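Meet Drestus, the Kitchen Helper Kit

Have you ever wished somebody else would get the rice ready while you finished your drawing? The people at Clasel have been wishing for that too, and they made a kit called Drestus. It is a robot helper that learns small kitchen jobs, one little piece at a time, and families can borrow one for 3 months to try it out.

A rice cooker is one of the first things Drestus learns about. Rice cookers come in lots of shapes and colors, and the buttons may be in a language your family doesn't read, so there is plenty to learn!

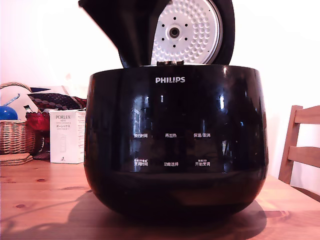
Does Drestus know what rice is?
Drestus doesn't know rice the way you do. It has never been hungry and it can't taste a thing. What it has is a great big pile of practice, and from all that practice it works out where to reach and how hard to hold.

How big is the pile? Estela Olivares, who teaches the helpers at Clasel, keeps a notebook, and her rice cooker page says 2,335 tries. Some went well. Some went clonk. (She writes down the clonks too, with a little star.) 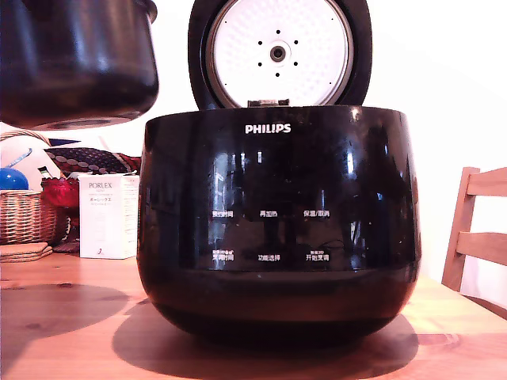

Drestus breaks every job into steps, a bit like you do when you tie your shoes. First comes the lid, then the pot, then the rice and water, and a grown-up checks each one. The pot has to go up and away without bumping its neighbors, and on a table like this one, with a basket and a white box standing beside the cooker, that takes some careful steering. You could try it yourself with a mixing bowl and a few toys - slowly, now!

Putting the pot back is a different lesson, and Estela says it is the one she likes best to teach. The pot should be level when it settles in, so a tipped pot needs to be straightened out before it goes down into its place. 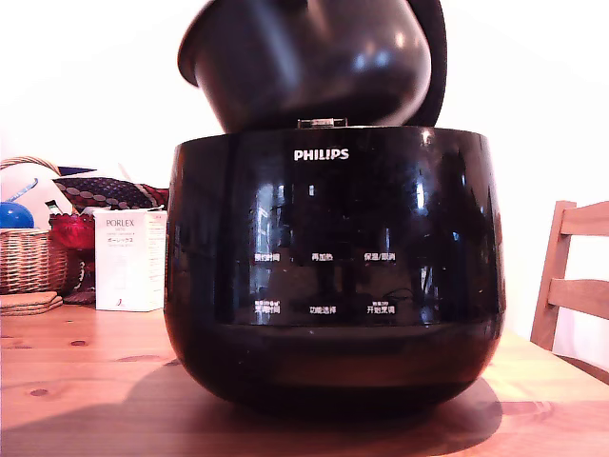 What Comes in the Kit

You get the helper, a charging stand, a big red stop button and a picture book with 96 pages of jobs to try together. A grown-up always stays close by, and hot things are for grown-ups only.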